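Este site utiliza cookies para melhorar a sua experiência de navegação. Aceitar | Recusar | Saber mais

Manual de utilização da toalha Plilora, tecido de algodão
Secção 4. Colocar, esticar e manter a toalha na mesa

Antes de começar

Parabéns por ter chegado à secção 4. Quem escreve estas páginas sabe que a maioria dos leitores tirou a toalha do saco, atirou-a para cima da mesa e foi almoçar. Para os restantes, segue o procedimento completo.

Precisa de uma mesa, da toalha e de um ferro de engomar. Uma segunda pessoa dá jeito, desde que não tenha opiniões.

4.1 Preparar a mesa

1. Retire tudo o que está em cima da mesa. Tudo quer dizer tudo, incluindo aquela carta que anda há semanas à espera de ser aberta.
2. Passe um pano húmido e deixe secar. Migalhas debaixo de algodão branco notam-se mais do que em qualquer outro lugar da casa.
3. Passe a mão pelo rebordo do tampo à procura de farpas. Se encontrar alguma, lixe-a agora. A toalha encontrá-la-ia de qualquer forma, com piores consequências.

4.2 Engomar

1. Verifique a etiqueta. O algodão aceita o ferro bem quente, com vapor.
2. Engome pelo avesso, do centro para as pontas, com a toalha ainda ligeiramente húmida. Se já secou, borrife com água e espere três minutos.
3. Insista nos vincos da dobragem de fábrica. São os mais teimosos e têm muito orgulho nisso.
4. Não dobre a toalha depois de engomada. Leve-a aberta, sobre os dois braços, até à mesa.

CUIDADO: não engome a toalha em cima da própria mesa. O revisor desta edição, Laurențiu Tudose, recebeu a explicação de vários clientes sobre como tinha de resultar, acompanhada de fotografias dos respetivos tampos.

4.3 Colocar e centrar

1. Pouse a toalha com o lado estampado para cima. Com um padrão miúdo, de nuvens e pintas, o avesso engana à primeira vista; procure o lado onde a cor é mais viva.
2. Abra-a do meio para fora. Puxar por uma só ponta desloca a toalha inteira e dá início a uma discussão.
3. Acerte a queda nos quatro lados. Num modelo de 135 cm de largura, a queda depende do tampo; o manual não conhece o seu tampo e não assume responsabilidades.
4. Se a mesa estiver encostada à parede, deixe a queda maior do lado de quem se senta. A parede não se queixa.
5. Alise com as palmas das mãos, do centro para as bordas.

NOTA: uma prega alta que atravessa a mesa não se resolve com palmadas. Levante a toalha desde a borda mais próxima até passar a prega e volte a pousá-la. As rugas finas junto aos cantos saem depois, puxando cada canto na diagonal.

4.4 Verificar antes de pôr a mesa

Compare o resultado com a figura. Se for parecido, volte ao ponto 4.2. 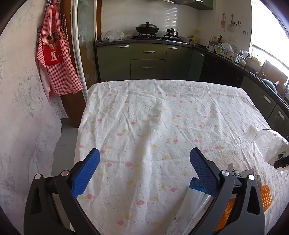

Fig. 4-3. Toalha por esticar: prega alta ao meio, rugas nos cantos e embalagens pousadas antes de tempo.

Os erros mais frequentes nesta fase:

- Pousar coisas sobre a toalha ainda enrugada. Um pacote em cima de uma ruga não a alisa, só a esconde até à hora do jantar.
- Deixar uma garrafa deitada. Mesmo com a tampa posta, fica melhor de pé, e o algodão branco agradece.
- Acumular invólucros de plástico. Vão para o lixo antes do passo seguinte, e o passo seguinte é levá-los ao lixo.
- Limpar as mãos à toalha. Para isso existe o avental, que deve ficar pendurado perto da mesa. Um de xadrez vermelho e branco, com bolso e urso, cumpre a função tão bem como um sério.

4.5 Fixar (opcional)

1. Coloque uma mola Nordin em cada canto, com a toalha já lisa. Prender primeiro e alisar depois rasga bainhas.
2. Puxe ligeiramente entre uma mola e a outra. Ligeiramente.
3. Para retirar, abra as molas antes de puxar. A Raili Kettunen, do apoio ao cliente, pediu que esta frase fosse impressa, e não quis explicar porquê.

CUIDADO: não use agrafos, pioneses nem fita-cola de dupla face. A garantia é curta, mas neste ponto é muito clara.

4.6 Nódoas

Gordura: polvilhe com amido, espere, sacuda, lave. Vinho: água fria de imediato, sem esfregar. Café: o mesmo, com menos drama. Para lavagem à máquina, consulte a secção 5.

396 partilhas | 4 comentários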